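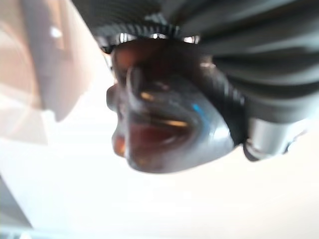
Adhiambo Shemweta objected that three minutes was no great matter, and that the island had managed with them for longer than the Office had been in existence. Her objection was entered in the record on the first morning of the inquiry, between the reading of the notice and the opening of the windows.

The Office of Public Hours had been asked to determine why the clock at Vanduvness stood three minutes behind the clock at Trondine, and whether it should be allowed to continue. The two places face each other across a strait. A ferry leaves Trondine at eight and is expected at Vanduvness at twenty to nine, and it had long been understood on the island that the ferry was early. At Trondine it was understood that the ferry was punctual and that the island was slow. No loss had been shown to arise from the difference until February, when Danish Rana, arriving at the harbour office at noon to renew the lease on his boathouse, was told by a clerk newly sent from the mainland that noon had passed and the lease with it.

Inspector Obadia Kinyua was appointed to hear the matter. He took a room above the chandlery and set his watch on the table, where it remained throughout the proceedings at Trondine time. A second watch, lent by the islanders, was placed beside it.

Mr Rana gave evidence first. He stated that he had been on the harbour steps when the bell began to strike and at the counter before it ended. The clerk, Eun-ji Bang, agreed that this was so. She stated further that she had heard the bell, that she had consulted her own watch, and that her instructions referred to noon without saying whose. The Inspector asked whether she had been troubled by this. She replied that she had been on the island for nine days and had supposed that she was the one at fault, and had closed the ledger quickly for that reason.

The records of the clock were then produced. They were kept by Cúc Đồng, as they had been kept by her mother, in a series of account books with the weights, the oil and the weather entered daily. In the eleventh book there was a change of handwriting. For a period of two weeks the entries had been made by a boy named Barros, and above the first of them he had written that the clock was stopped at the hour of the boat and started again when it was known that the boat would not be coming. No other particulars were given. The entries following were for oil, a half measure, and for fog.

The Inspector asked how long the clock had been stopped. Mrs Đồng said that it had always been told as three minutes. He asked whether three minutes was a likely time in which to learn of such a thing. She said that she did not think it likely, and that she had never raised the question with anyone. 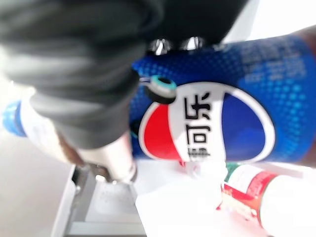 Two bright fittings beneath a black housing

On the second day the Inspector crossed to Trondine and examined the register of sailings. He found the boat in question, the Vondus, entered as departed. The column for arrivals had been ruled through in pencil. The register showed that a relief fund had been opened and had closed at 1,478 crowns, of which the greater part had come from Vanduvness. He made a copy of the page and returned by the evening ferry, which was late by either reckoning.

Mrs Shemweta asked leave to add to her objection. She stated that the number of persons on the island was 959, that each of them had been born, schooled and in due course would be buried by the clock as it stood, and that if the Office wished to have the three minutes back it should say from whom they were to be collected. The Inspector directed that the words be taken down in full. Mr Rana, who had brought the complaint, then said that he would be content with his boathouse.

The determination was issued on Sat 1 June. It found that the lease had been renewed in good time, the applicant having presented himself at noon as noon was publicly struck at the place of business. It found that the clock was slow. It directed that a notice be fixed in the harbour office, and at the ferry stage on both sides, stating the difference between the two clocks and advising travellers to allow for it. On the question whether the clock should be corrected, the Inspector wrote that the evidence was incomplete and that he would return to it when further papers were found.

The room above the chandlery was given up that afternoon. Mrs Đồng walked up to the tower to enter the oil. Miss Bang, who had a letter for the mainland, went down with the Inspector to the ferry stage and stood with him while the passengers boarded. He had returned the borrowed watch to its owners and had put his own in his coat. When the bell began to strike he took it out, looked at it, and asked her whether the boat was in the habit of waiting. She told him that it generally did.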